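Goodall teaches coffee tray work to machines, packers keep their hours

The catering supplier Goodall has started to prepare robots for one of its most boring jobs, the filling and sorting of the small trays with sugar, creamer and tea which go to hotels and meeting rooms. The company said this month that its hall in Grutport will keep all its packing staff during the first year, but the work of many of them is going to change.

At present the hall sends out 1260 trays in a normal day. Most of them are checked and filled by hand, and people stand at the same table for the whole shift. The workers have complained about sore wrists for years, and the union at the site asked already two times for shorter turns at the tables.

The new system is called Zestine and it comes from the engineering firm Jedwood. It does not learn from written instructions. It learns from the packers themselves, who do the job with a pair of hand-held grippers in place of their bare fingers. Every movement is recorded, and later the same kind of gripper is put on a robot arm. Jedwood says it needs over 200 recordings of each task before an arm can try it alone.

For the packers this means a different kind of day. A group of them now leaves the line in the morning and spends 80 minutes at the training tables, then goes back. The time is paid at a higher rate, which was a demand of the union. Some people like the change and ask for more turns. Others find the grippers tiring, and they say that picking up one thin packet takes much more patience than with the hand.

There is also worry about what comes after. The agreement between Goodall and the union covers only one year, and it says that no packer can lose the job because of Zestine in this period. It does not say what happens later. The union wants the recordings to be treated as skilled work, with a certificate that the workers can take with them to another employer. Goodall answered that it is open to this idea but has not signed anything.

The company expects that the first arms will work on the evening shift, where it is difficult to find people. Packers who move away from the tables will be offered training in quality control and in machine supervision. The courses begin in November and are held during working hours. Places are limited at the start, and staff with the most years at the tables can apply first.

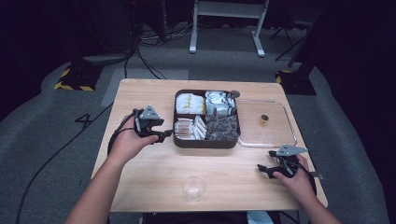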